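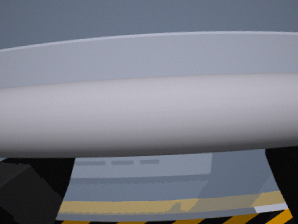
Section 3: Before You Give It a Chore

This section covers the rehearsal stage of your Trilance two-arm bench system, in which the arms practice a job in simulation before they are allowed near your real one. Many owners want to skip it. The most common request on our support line is some version of "Can it do the dishes yet," and the short answer is no, with a longer answer in 3.4. The view from the wrist is where you will spend most of your time here, so get used to the pale bulk of the gripper housing across the middle and the two black fingers on either side. What you are looking for is in the gap between the fingers: the muted yellow stripe and, below it, the black and yellow hazard stripes. Those are your landmarks, and if you can find them, you are already doing about as well as the software.

3.1 What you need

The Trilance base software, installed as described in Section 2.
The Virk scene pack, which supplies the simulated bench.
One chore, chosen from the list in 3.4. Please choose from the list.
An hour with no one standing behind you asking when it will fold shirts.

3.2 Loading the rehearsal scene

1. Start the base software and wait for the status line to read READY. On older computers this is a good moment to empty the real dishwasher by hand.

2. Open the Scenes menu and select Bench, Two Arms. Do not select Kitchen. Kitchen is there for the sales team.

3. Choose a starting view. Wrist view shows you what the near arm has to work with. If you get lost in it, go to Overview, find the arm, and come back.

4. Press Home. Both arms move to their starting positions. If one arm moves and the other does not, see Section 7, Sulking and Other Faults.

5. Confirm that both fingers of the near gripper are visible at the sides of the wrist view. If you can see only one, the view is off center. Reset it before going on.

Note: The hazard stripes in the scene are not decoration. Practice keeping the gripper clear of striped edges now, while a collision costs you nothing but a rude beep. The same habit on a real bench will save you a finger assembly.

3.3 Checking the far arm

6. Switch the near arm to Hold.

7. Turn the view until you are looking through the open part of the metal frame, with the hazard strip across the top of the opening.

8. Find the far gripper. It should point down at the work surface, with its fingers spread apart.
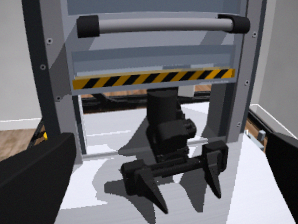

Figure 3-2. Far gripper seen through the frame, fingers apart.

9. Compare the gripper with its shadow on the white surface. The shadow is the best depth cue you have. As the gripper comes down, gripper and shadow should close in on each other. If they drift apart while you believe you are lowering it, you are raising it. Everyone does this once. Wajid Lashari in our training group has done it in front of customers.

10. Lower the far gripper in small steps until the fingertips are just above the surface, then raise it again. Repeat until it is boring.

Caution: Do not drive both arms into the frame opening at the same time. The software will warn you, then warn you again, and then let you do it. We have asked for a third warning.

Caution: Settings saved in rehearsal are not copied to the real arms until you press Transfer. Read 3.5 before you press Transfer. Read it even if you have pressed Transfer before.

3.4 What it can and cannot do

We would like to be straight with you about chores. The brochure was written by other people.

Ready to try. Moving a rigid object from one marked spot to another. Sorting parts into trays, if the parts do not roll. Holding something still while a person does the hard bit. The Timach shop, where we ran our first long trial, has used the arms this way since April and has stopped inviting visitors to watch, which we take as a sign that it works.

Ready to try with supervision. Stacking cups. Closing drawers. Opening drawers is a separate matter and depends a good deal on the drawer.

Not ready. Laundry of any kind. Anything wet. Anything in a bag. Making a bed, including the very small bed that Usman Mohmand built for testing and still believes in.

In our own trials the system ran 2,315 attempts at a single task, putting a cup on a rack. At the end it was placing the cup correctly 68 times out of 100. Iraís Bermúdez, who ran the trials, points out that her youngest does worse. She also points out that her youngest can find the cup in the first place, and will carry on if somebody moves the rack. Both remarks seem fair to us.

For shop-floor work the picture is better, mainly for dull reasons. Benches stay where they are put. Parts come in the same shape on Wednesday as they did the day before. A home does not extend this courtesy, and most of the trouble owners report comes from asking the arms to treat a kitchen as if it were a bench.

Note: Speed is a frequent disappointment. A task that takes you a few seconds can take the arms nearly 3 minutes the first time through. It gets quicker with practice – not quick, but quicker. Plan to do something else in the room.

3.5 Passing the rehearsal

11. Select your chore and press Run. Let it finish without touching the controls, however much you want to help.

12. If it fails, press Run again before changing any settings. One failure tells you very little.

13. When you have 8 clean runs in a row, the Transfer button turns green. Seven clean runs and one that you felt should have counted is seven.

14. Clear the real bench. Keep hands, pets and cups you are fond of out of reach of both arms.

15. Press Transfer and keep one hand near the stop button for the first real run.

If the first real run goes wrong in a way the rehearsal never did, write down what was different about the bench: the light, the height, a new tablecloth. Send the note to Irelico support, attention Canan Gökçe, who reads them all. Do not adjust grip force to fix a placement problem. Grip force is covered in Section 4, along with how to order replacement cups.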